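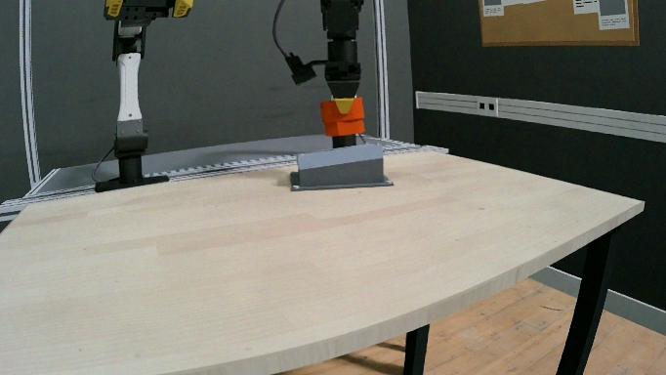 Thema: Vormachen per Hand oder Fernsteuerung?

duvi_19
Simulation, zwei Arme, grauer Block hinten auf dem Tisch. 40 Durchgänge ferngesteuert, davon 3 brauchbar. Lieber von Hand führen?

krajci_fan
Nein. In der Simulation gibt es nichts zu führen. Übersetzung der Steuerung auf 5 zu 1 stellen, dann zittert es weniger.

Vuvar
Sehe ich anders. Am echten Arm von Hand vormachen, Bahn importieren. Kurz vor der Fläche wird es sonst immer ungenau.
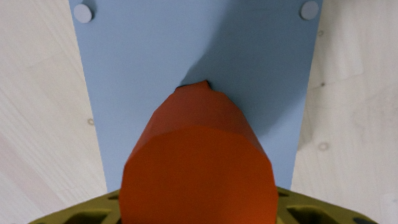 von Torben Hagedorn (Wunwood), Moderator

Importierte Bahnen passen selten. Fahrt das orange Teil über der blauen Platte langsamer.

duvi_19
Probiere ich heute Abend.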